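Running a four-week writing workshop: how much critique time?

Tejada
Posted 02/09/2019
I start teaching a beginner fiction workshop in June at the Brimis library annex. Sessions are 80 minutes. Current plan: 50 minutes of critique, the rest for a timed exercise. Submissions capped at 800 words. Does that split hold up with first-time writers?

Itis
Too much critique. Beginners have no shared terms yet, so the comments default to "I liked it." I would reverse the split for the first two sessions and teach point of view and scene breaks before anyone reads aloud.

Tejada
The course listing says "workshop," and people are paying for feedback. I can move some of it to written comments, with a limit of 100 words per reader per piece.

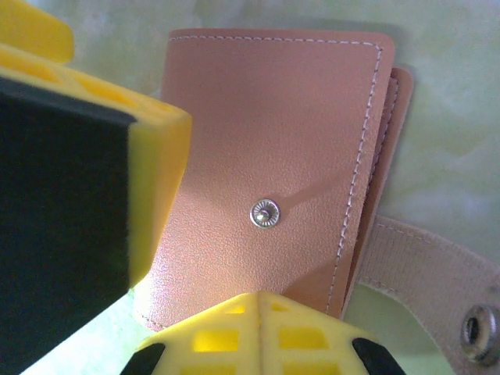

Tarkska disagrees with the word limit. A cap on comments gives you a verdict and no evidence. Ask each reader to mark one sentence where attention dropped and one where it picked up, then stop. Length takes care of itself.

Itis
Marked sentences work if the pages go out ahead of time. Cold reading in the room will eat nearly half the session. Also, 800 is high for a first submission.

Tejada
Pages will go out by email beforehand. I'm keeping 800 because anything shorter tends to come in as a sketch with no scene in it. Will use the marked sentences for the first session and drop the comment cap.

Itis
Fine, but still teach point of view first.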